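Subject: Re: Keritden two-finger gripper vs. the small parts bench
Date: 2023-05-12

> We had the Keritden on the Zariņš arm at Skovatow and it picked 200 frames
> from a tray, with 8 drops. I'd call that ready for mixed small parts.
> Does anyone at Nosthorpe see a reason to wait?

Yes, I do. A tray is kind to a gripper. Your frames were all one size, face up, with space between them. Our bench gets them tipped out of a bag. 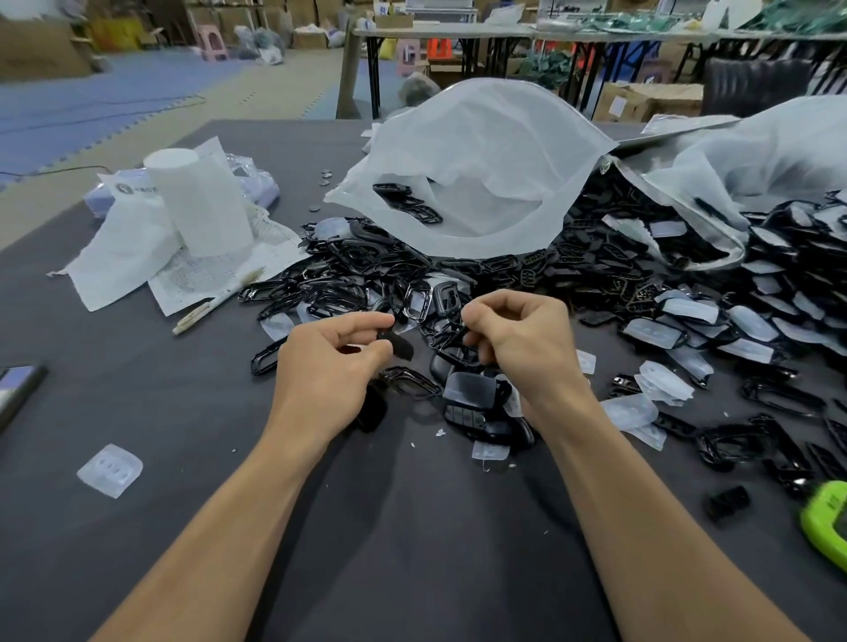 Black frames and shells, clear silicone inserts, bags still on the table.

Glossy black on dark gray is bad enough for a depth camera, and then you add clear silicone. Before we argue about fingers I'd like to know what the camera returned for the inserts on their own. If the answer is holes in the depth map, the gripper never gets a fair try. Did you log that, or only the picks?

My other doubt is the second hand. Most of what happens here takes two, one to hold the frame and one to work at it with the fingertips. 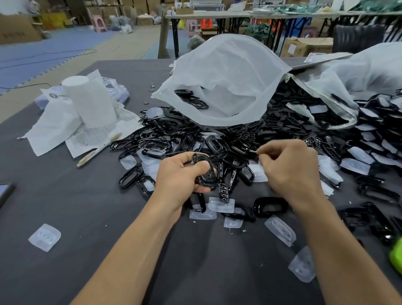 Frame in the left hand, fingertips of the right at the edge of the pile.

One arm with a parallel jaw can hold a frame. It can't do the rest without a fixture, and a fixture for this many shapes costs more than the gripper. The soft fingers we tried in November were no better — they got hold of the ovals well enough and then let them turn.
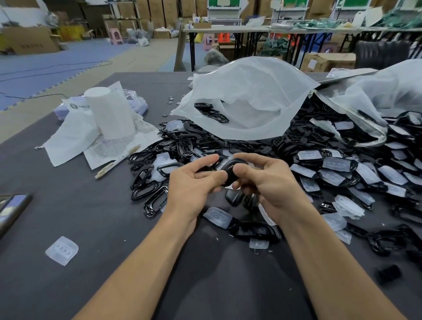
So if we run a comparison, I'd want both sets of fingers on the same heap, unsorted, with the same controller settings and no one nudging parts apart between picks. Two arms if Skovatow can spare them. Count a pick only when the frame ends up facing the right way, and report the inserts separately.

I can send a bag of mixed parts over. Please don't put them in a tray first.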